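Subject: Re: [suture-practice] Spacing on skin-on pads

Wound edges on the skin-on pads gave us some trouble too, so I'm answering between the quotes.

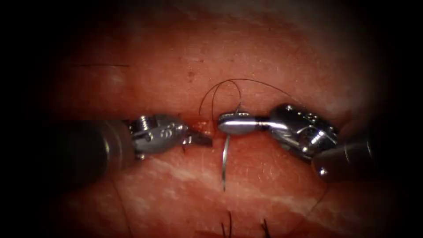

Author: jurwood_skills

> We switched from the Hikex foam pads to tissue with the skin left on.
> My stitches were fine on foam and now they wander. Do you mark the
> incision first? And is it worth shaving the pad?

I don't mark it. I make one straight cut and keep it short. A long cut gapes in the middle and you spend the session chasing the edges. Take the same bite on each side, and go in square to the skin. Most wandering comes from a needle that enters at a slant.

Shaving is up to you. A few tufts of hair away from the cut don't matter.
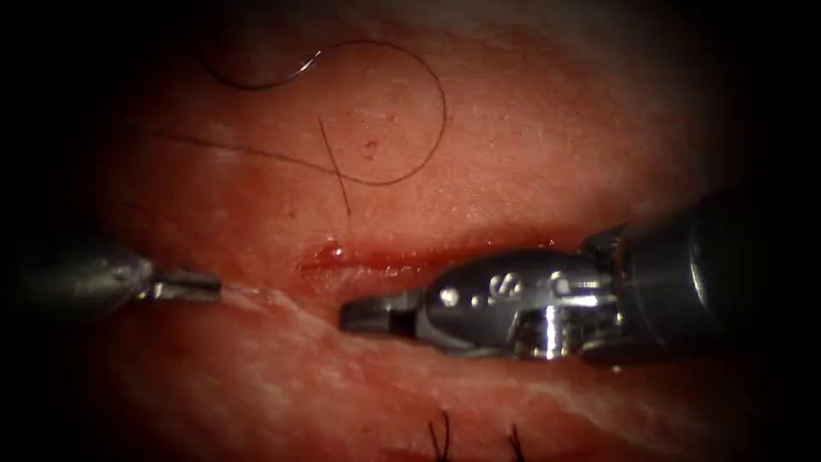
Keep the surface moist as well. Skin that dries out gets stiff, and then the lower lip rolls under when you pull the knot down. I wipe the pad with saline every 9 minutes or so.

> How many stitches per pad before you throw it out?

I go by the edges. Once they start to tear I cut a fresh line further over. We usually get three lines from a Preltix pad. For closing, I work in this order:

1. Put in the first stitch at one end and check that the edges meet without puckering.

2. Work along the cut with close, even spacing, and leave the tails long enough to grab.

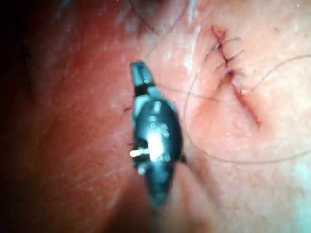

3. Look over the closed part before going on to the open end. Redo any stitch that sits crooked.

The Navaratnam pads are thicker and I haven't tried them yet.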